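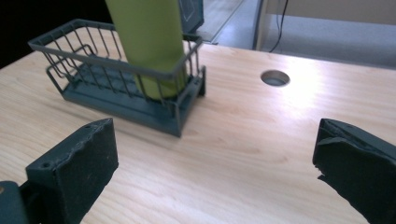
*Basket task, seen from the gripper.*

Adden project, progress note to Somudgate, 2018-08-25

Sorry for the format, writing this between sessions. Covers everything after the January report. Short version first: recording is ahead of plan, the learning side is behind, and the answer to your standing question (can a machine do a chore in a real house yet) is still no for most of the list and "sort of, on a good table" for one item on it.

**Where we are**

- Recordings kept: 1775, all tasks. Plan for this point was lower, so good.
- Of those, 497 are basket tasks. Bottle or cup into a wire basket, out of a wire basket, move it over, stand it up again.
- Arm trials on the basket task: 16. Clean ones: 3. More on that below, it's less bad than it reads and also less good than Drurholm would like.
- Laundry folding: paused. Not dropped.
- Shelf restocking: started, too early to report.

**What counts as clean**

You asked for this in writing. Clean means the item ends up upright where it was meant to go, nothing else on the table got knocked, the basket didn't slide, and no hand went in to help. Item in basket but leaning = not clean. Item in basket, basket shoved toward the edge = not clean. A shop would take some of those leaning ones. A person at home would too, probably. We kept the strict rule so the number means the same thing next time.

**Basket task, what we learned**

Picking up is mostly fine. That was the surprise, we budgeted most of the spring for picking up. Letting go is the hard part. A person putting a bottle into a basket does a little settle at the end, feels the bottom touch, then opens the hand. The arm opens the hand when it thinks it's at the right height. If it's a bit high the bottle drops and rocks. If it's a bit low it pushes the whole basket down and sideways, and then opens, and everything springs back.

Thin wire walls are also a pain. You can see through them, so the depth estimate goes straight past the near wall and finds the table behind it. The arm then comes in low and clips the rim. Solid sided bins don't have this problem at all. We could switch to solid bins and have a nicer number for you by next month, but people have dish racks and wire caddies in there kitchens, and the proposal said kitchens.

Things that helped:

- Recording from more than one viewpoint. One from overhead, ones at the grippers. The close view is what carries the last bit of the move.
- Slower releases in the recordings. We asked the people doing them to exagerate the settle. Feels silly for them, helps the arm.
- Moving the basket between takes. Early recordings had it in nearly the same spot every time and the arm learned the spot.

Things that didn't:

- Adding more takes of the same item in the same place. Flat line.
- Bright light from one side. Glare on light wood throws off the edge finding, and the table we use is light wood. Looked at covering it. Decided against, homes have shiny tables.
- The grip force change from the spring. Reverted.

**Two hands**

Most of the chores on the list need two. Holding a bag open, steadying a rack while loading it, opening a lid. So the sessions at Drurholm now use a pair of grippers, one per hand, even when the job could be done with one. Slower to set up and more cable to mind, but it means the one-hand and two-hand recordings match and we don't end up with two sets that can't be mixed. The person sits at the table, does the chore start to finish, resets, goes again. A short warm-up helped more than the written instructions did, so the written instructions are down to a page.

Pace is okay. People get tired in the wrist before they get bored. Breaks are now on the schedule and the quality at the end of a session is visibly better, fewer fumbled takes to throw out. 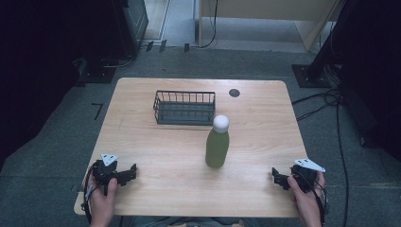

Petro Polishchuk wrote back on the draft that all this seems like a lot of effort to put a bottle in a basket, and that his stockroom staff can be trained for the same job before lunch. He would also rather hear what the machine costs per hour than how often it succeeds, "because a slow one that works beats a clever one I have to watch."

Fair, mostly. Reply, for the file:

Yes, a person learns it before lunch. Nobody is proposing the arm for that job today. The point of the bottle and basket is that it's the smallest chore that has all the annoying parts in it, grab, carry, fit into something, let go, don't wreck the neighbors. If it can't do that reliably there's no sense talking about unloading a dishwasher.

On cost per hour, we don't have an honest figure and won't make one up. At the current clean rate somebody has to stand next to it the whole time, so you pay for the person and the machine. Cost gets worth discussing when one person can leave the room. We're not there.

On the watching: agree completely, and it's changed how we score. From next period each trial will also log whether someone *had* to step in and whether the arm knew it had a problem. An arm that stops and waits is useful on a shop floor. One that carries on with the bottle lying down is not. Right now it carries on.

**Chore by chore, our view today**

*Moving single items on a clear table.* Closest. Works with items it has seen, shaky with new ones. Tall and narrow is worse than short and wide.

*Loading a wire basket or rack.* See above.

*Wiping down.* Looks easy, isn't. It'll go over the surface but has no idea whether the surface is clean. Good enough for a demo, which is a reason to be suspicious of demos.

*Folding.* Paused. Towels okay, shirts no.

*Restocking shelves.* Probably the first one that pays, if it ever does. Same boxes, same shelf, someone already on the floor who can fix a jam. Ivanyshyn has offered shelf space after hours and we'd like to take it, see the asks at the end.

*Dishes, real ones, wet, stacked by a teenager.* No.

**Tapered shapes**

Separate heading as it ate a good chunk of the summer. Anything wider at the top than at the bottom wants to ride down through the grip when squeezed low. Straight sided bottles hide this. Tumblers and vases don't. Gripping higher fixes the slip but then the fingers are in the way when the item goes down between other items, so you trade one failure for another. People solve it without thinking, they tilt the wrist a little and let a finger go under. Two flat fingers can't do that.

For now: grip in the lower half, close slowly, carry slow. Recordings with tapered items are being tagged so they can be pulled out and trained on alone. First test of that is next on the list.

Wear on the pads matters here too. A pad with a ragged edge touches less of the surface and touches it in a different place each time. We were late catching that, should have been a check at the start of every session. It is now.
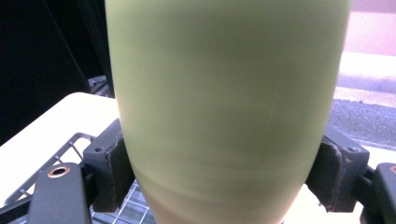
## SPEND AND ASKS

Spend is inside the line for staff and inside the line for space. Over on small parts, mainly pads and cables. Not by much but it will repeat, so please move something across from travel, which is barely touched.

Asks:

1. OK to move from travel to parts, as above.
2. A yes or no on the Ivanyshyn shelf space. They need it in writing from Somudgate, they won't take it from us.
3. Let laundry stay paused through January. Restarting it now would pull people off the basket work right when the tapered set is ready to train.
4. If there's a visitor day planned, please give us notice. Last time we lost a full session to tidying up and the arm performed for the guests on its one good item. Would prefer they see a normal day.

**Next period**

- Train on the tapered set, compare with the mixed one.
- Repeat the basket trials, same rule for clean, same number of trials so you can put them side by side.
- Release timing. Trying a version that waits for contact before opening. Early, might come to nothing.
- New items people bring from home, within reason. No glass yet.
- Step-in log, started on day one this time.

Risks: the usual ones, plus we have one person who knows how to line up the overhead view with the gripper views, and the notes on it are thin. Getting those written is on me. Will send them with the raw trial sheets once the sheets are typed up, a few are still on paper.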